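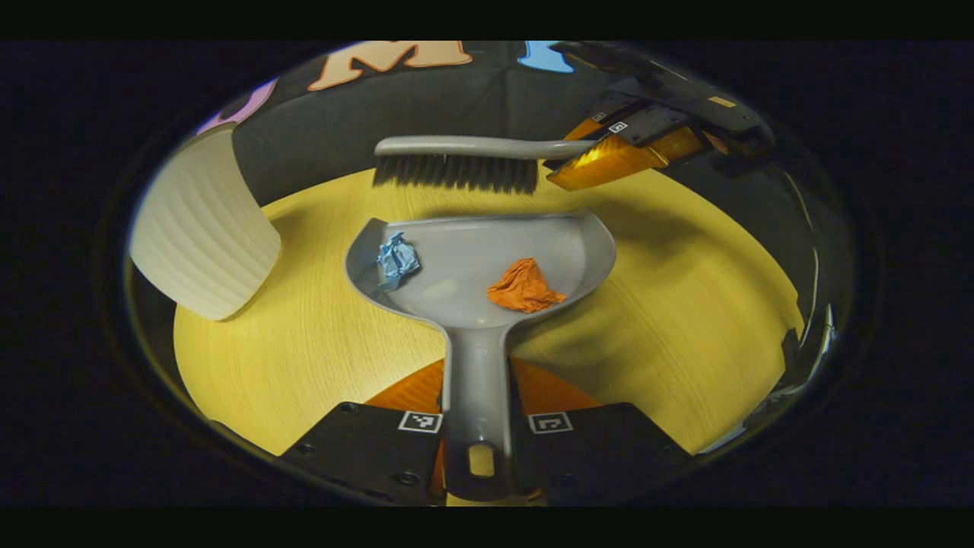 Dustpan and brush, both grippers at the table

By Normand Simard
July 13, 2024

Dustpan handle between the black fingers, one square marker on each finger, facing each other across the handle. The brush is in the second gripper, and there are two crumpled papers in the pan, one blue and one orange.

About the Kiltbridge pair

We have two hand-held grippers at the Kiltbridge workshop, and I look after both of them. The page is for colleagues at Kirier and Traston who use the same tools and asked me how we keep them in order. I write only what we do, in the order we do it.

Fingers. Before every session I close each gripper on a flat ruler and look if the two tips meet at the same height. If one is higher, I loosen the finger screw, push the finger down and tighten again. Do not tighten very hard, the thread in the plastic does not forgive. In October I had to change a complete finger for this mistake – it was my own mistake.

Markers. They must be clean and flat. I wipe them with a dry cloth, never with alcohol, which made the black print gray on our first set. When a corner lifts, I replace the marker and I do not glue it back. The new one must have the same number and the same direction as the old one. After replacing, we record the opening and closing 11 times and compare the width with the caliper.

Lens. One drop of cleaner on the cloth, not on the glass. The border of the lens collects dust more than the middle.

Thin handles. A dustpan handle is a good test, because it is smooth and turns easily between the fingers. If it turns, I first clean the tips with soapy water. If it still turns, the pads are finished. Our pads last roughly 900 grips, but Yang, the type with the softer pad, needs changing sooner.

Log book. Each change goes in the book with the session number. The last entry is session 231, left finger, new screw. Please write also when you have changed nothing – an empty line is difficult to understand later.

We use cookies to count visits to this page. By continuing you accept this. Accept | Settings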